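Hirness Computer Reuse Program
Progress report to the Sanance Fund, July
Prepared by Jocelyn Turcotte

Households on the list at the end of the period: 199. Desktops handed over: 37. I would treat the second number with some care. It includes machines we gave to families who have not yet been reached by phone, and I can't say how many are switched on from one week to the next.

Our application claimed that a home computer would raise homework completion. I did not write that sentence and I have seen little to back it up. The two schools keep their records differently, and Chang Street changed its method partway through the spring. Luzius Leitner thinks the early results look good. I think they look like noise.

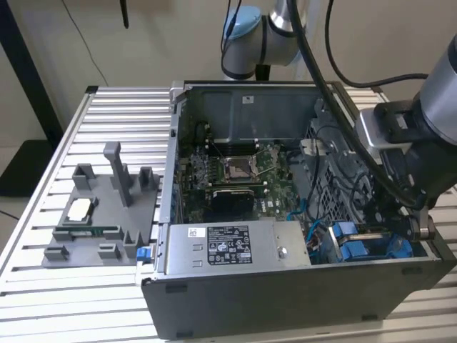 The bigger problem is internet service. Families who got a desktop but no discount plan mostly told us they still use a phone. Astis offered reduced rates for five months, after which the price goes back up, and I expect many to drop it then. Please don't read the sign-up figures as lasting.

Spending is under budget, mainly due to the unfilled trainer position. We ask to move that money to service costs. A second round of calls starts in the fall, with the same questions at both schools.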